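In Defense of the Bare Wall
Sun 24 November

When we moved into the flat on Brivmont Street, everyone who came by had a plan for the walls. Shelves, mostly, and a gallery of little prints, and one very kind neighbor offered us a clock. I said yes to all of it and then, I'm a bit embarrassed to say, did none of it for seven months.

By June I had grown fond of all that pale paint – the way it takes the morning light, the way the room feels bigger when you come in tired with your arms full. I do love a crowded wall in other people's homes! But I think most of us fill ours too soon, before we've sat with them awhile.
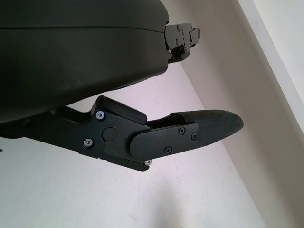 Pale surface, still no shelves.

The prints are in a drawer, and I may hang three of them by spring.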